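# Glass dish swap heads to Pleva for a second year

November 3, 2024

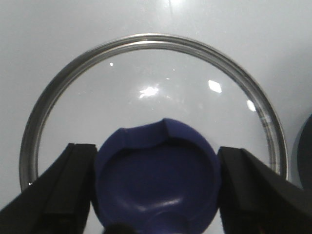
The Pleva kitchenware swap is back, and bigger. Doors open at nine in the old Drirnent showroom, same building as last year, different entrance - use the side door on the parking lot. Free to get in. Bring something, take something. Organizers want clean stuff only, no chips, no cracks, no nonstick that's peeling. Bakeware went fastest last time, and clear glass like the big round dish in the photo was what people kept asking for at the door. Pots less so. Mugs, please no more mugs.

Florencia Núñez started the swap after clearing out her aunt's house in September of last year. She had boxes of pans and no room. "I put a note up at the laundromat and figured maybe my neighbors would come," she said. Over 1,000 items changed hands that first day, by the sign-out sheets. The line went past the shoe repair.

New this year is a repair table. Dae-han Ki will be sharpening knives, two per person, wrap them in a towel or he won't take them. He'll also look at loose pot handles if there's time. No electrics. Last year somebody left a rice cooker with a burned cord and it sat in the hallway untill spring.

Duangjai Sriwong is running the table for people setting up a first apartment. They get in 30 minutes ahead of everybody else, names on a list, call the Comulell community desk to get on it. There were 14 names as of last night and space for 18. Sriwong said most are students, a few just moved here for work at Raudsepp. "They need a pan, a pot, something to put in the oven," she said. "They don't need the fondue set."

Parking is the sore spot. The lot behind Drirnent is small and half of it is blocked off for the roof work. Street parking is fine on the north side. Bus stops right at the corner. Eamon Fitzgerald, who has the upholstery shop next door, asked that drivers keep his loading bay clear. It wasn't last year and he lost a morning over it. Cones will be out.

What to know before you go:

- Drop-off is the evening before, five to eight, side door
- Morning drop-off too but expect a wait
- Glass and china go in a box with paper around it, not in a bag
- Lids taped to the thing they belong to
- No limit on what you take in the last hour

Leftovers go to the thrift store on the hill, which has said yes to everything except mugs and plastic tubs without lids. Those go home with whoever brought them, or that's the plan anyway.

Bohdana Stetsiuk is handling the recipe board again - pin one up, copy one down. Her plum cake card got copied so many times last year it fell apart, so she has typed it this time. She is also looking for anyone with old instruction booklets for pressure cookers, particulary the stovetop kind. People keep bringing the cookers in without them.

Coffee and soup on site, cash only. Bring your own bowl if you can.

Rain doesn't change anything, it's all indoors. Doors close at two. Questions to the Comulell desk, mornings are best.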